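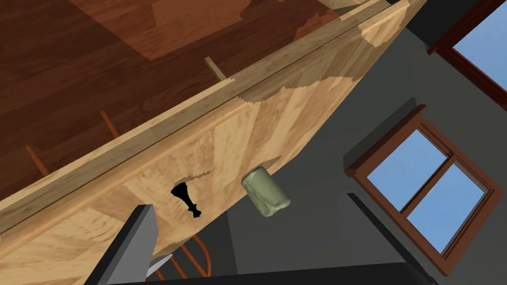
Wrist view, simulated room, black chess piece and green block on the wooden surface.

Boscombe Equipment Planning Set — README

Purpose

Boscombe is a small set of simulated manipulation episodes kept for one job: deciding what to buy before the money is committed. It was assembled while we were costing a second arm cell at Turnorside and needed to compare gripper and camera options without having all of them on the bench. It is not a training benchmark and should not be cited as one.

Contents

125 episodes, rendered, no real footage
One directory per episode, named by episode number
Wrist camera frames, joint states, gripper width, simulator seed
plan.csv, the costing sheet described below
CHANGES, a plain list of edits since the first release

Episodes 1 to 20 are calibration runs and carry no task label. Leave them out of any success rate. They are kept in the release for the timing figures, as the loader was profiled on them.

How the set feeds the budget

Each line in plan.csv is an item we would have to buy, lease or already own. The columns are item, quantity, lead time in weeks, source, status and the episode numbers that justify the line. A line with no episode numbers is treated as a wish and is left out of the total. Status is one of: quoted, estimated, owned, dropped.

Prices are held in a separate file and are not distributed. Suppliers give quotes in confidence and some are valid for one month only. If you are building your own sheet from this one, add a price column after lead time; the Anghel scripts look for it there.

Contingency is set at 20 per cent on hardware and 5 per cent on licences. Shipping and customs are separate lines and take no contingency.

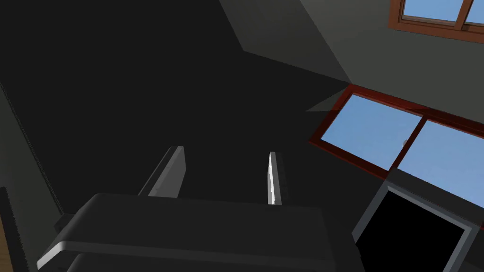
Camera mounting is the item most often under-costed in plans of this kind. The sheet splits it into camera, bracket, cable and fitting time, and each part has its own lead time. A steep wrist view costs little to mount, but a fair share of it can go to the tool: in the frame from this set the gripper body takes up much of the lower part, the fingers stand open with nothing between them, and the rest is mostly dark wall with two windows. Frames like that one are of little use for locating a small part. For this reason the plan carries a fixed overview camera as a separate line, marked estimated until a bracket drawing exists.

Lighting is listed under building works and not under robotics. Turnorside charges the two to different cost codes.

Tools

Anghel reads the episode directories and writes the summary tables. Starnivport is the export step that turns those tables into the purchasing template. Both run from the command line and neither needs a graphics card. Re-rendering the episodes does need one, and that machine is in the sheet as owned.

Known limits

Contact and friction values are simulator defaults. Do not size a gripper motor from them.
Cable drag is not modelled.
Wrist frames vary widely in tilt. Check the joint states before comparing two views.
Lead times were last checked in September and will drift.

Updating the sheet

Edit plan.csv, run the Anghel check, then add a line to CHANGES. The check fails on a missing status or an episode number that does not exist. Dropped items stay in the file with quantity zero, so that a later reader can see they were considered.

The purchasing export runs on Friday. Changes made after that go into the next one.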